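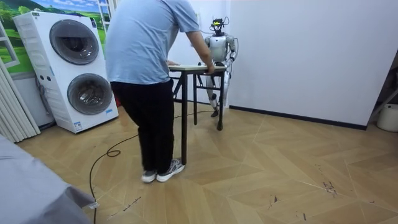
Notes pour l'exposé — recherche de fichiers et droits d'accès

Diapo 1. Bonjour à tous, merci d'être venus. Je parle lentement, mais j'ai 20 minutes et je vais les respecter. Dire que les questions sont pour la fin.

Diapo 2. Le point de départ. En juillet, nous avons remplacé l'ancien outil d'indexation par Bolum sur 35 postes. Le lendemain matin, Ewan Semple m'écrit que ses lecteurs réseau ont disparu des résultats. Les fichiers locaux, eux, étaient tous là.

Diapo 3. Rappel sur les sessions. Un lecteur réseau est attaché à la session qui l'a monté. Si le programme démarre avec des droits élevés, il ouvre une autre session et il ne voit pas la lettre Z:. (Montrer le schéma, ne pas lire le texte.)

Diapo 4. Ce que nous avons essayé d'abord : remonter le lecteur dans un script de démarrage. Cela fonctionnait chez moi. Chez Ewan, une fois sur deux. Je n'ai toujours pas compris pourquoi, et je préfère le dire.

Diapo 5. La solution de Beathag Lamont : séparer les deux rôles. Le service Bolum lit l'index avec ses droits à lui, l'interface reste dans la session normale de l'utilisateur. Dans la configuration, remplacer les lettres par les chemins complets — \\nedham\projets et non Z:\projets.

Diapo 6. Démonstration. Ouvrir Bolum, taper « facture », attendre la fin du tri. Le dossier de test contient 2 990 fichiers. Ensuite clic droit, « Ouvrir l'emplacement ». Si le réseau de la salle ne répond pas, passer à la capture d'écran de la diapo 7.

Diapo 8. Ce qui reste ouvert. Les raccourcis créés avec l'ancien outil pointent encore vers les lettres. Nous en avons trouvé 104, corrigés à la main. Un script serait mieux, Beathag l'a commencé.

Diapo 9. Merci. Adresse du dépôt, puis questions.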